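Giving up the second monitor

I have been working from home in Umthorpe for long enough that my desk setup had turned into something I never looked at. Two monitors, one laptop, a dock that ran hot, and a drawer of adapters for ports I no longer own. In January one of the monitors started flickering and I had to decide whether to replace it. I decided to wait a month and see.

The month is up and I am not replacing it. These are my notes on how it went, mostly for the people who asked after my last post.

The first week was bad. I write and edit product manuals, and for years I kept the source document on the left and my draft on the right. With one screen I was switching windows all day and losing my place. I tried splitting the screen in half, but the manual pages we get from Kosisar are set in wide tables and they become unreadable at half width. I came close to ordering a new monitor on the third day.

What helped was printing. I had not printed a source document in years. I dug out the old laser printer, bought a box of paper, and started printing the section I was working on each morning. The longest one so far was 58 pages. I mark it up in pencil, type from it, and put it in the recycling when the section is approved. My reading is slower and I catch more errors. In the Pathirana job I found two tables with the same number and a warning that referred to a part the machine does not have. I had read that same file on screen in the fall and missed both.

The second thing was moving my reference books. They had been on a shelf in the hallway, and I had fallen into the habit of looking everything up online. Now the style guide, the big dictionary and a few others live within reach. I use the dictionary most. It takes me longer to find a word, but I don't end up reading the news on the way. 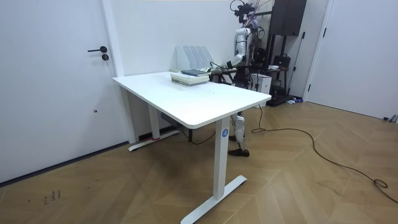 One reader wrote in after my last post to say that a stack is the wrong way to keep books you use every day, that the one you want will always be at the bottom, and that a cheap pair of bookends would save me a lot of lifting. The same reader thought paper was fine for short jobs but wanted to know what I would do with a manual of 200 pages.

Fair on the first point. I do lift a lot of books. I have tried bookends before and the heavy volumes pushed them apart, but those were thin wire ones and I should try something with more weight to it.

On the second point, I would still print by section. I never work on more than one chapter in a day, so there is no need to have the whole thing on paper at once. Toner is the real cost. I will know more when the first cartridge runs out.

The desk itself I have left alone. I looked at a Festen with a keyboard tray and decided I didn't need it. A tray would put the keyboard lower, and my wrists are fine where they are.

My hours have changed a little too. I used to start at 8 and have email open on the second screen until I quit. Now email is closed unless I open it, and I open it before lunch and again in the late afternoon. Only one client has complained about slow replies. I start at 7 now, do the printing and marking up first, and don't turn the monitor on until I have something to type.

Some things are worse. Video calls where I need to take notes are awkward, and I have gone back to a notepad for those. Comparing two versions of a file is slow, even with software that highlights the changes. Invoicing is also a nuisance, with the timesheet in one window and the form in another. I do that once a month, so I can live with it.

The flickering monitor is in the garage. The other one is now centered on the desk, and my neck has stopped hurting on the left side. I am going to keep the printer running through the end of the Kosisar job and then add up what I spent on paper and toner.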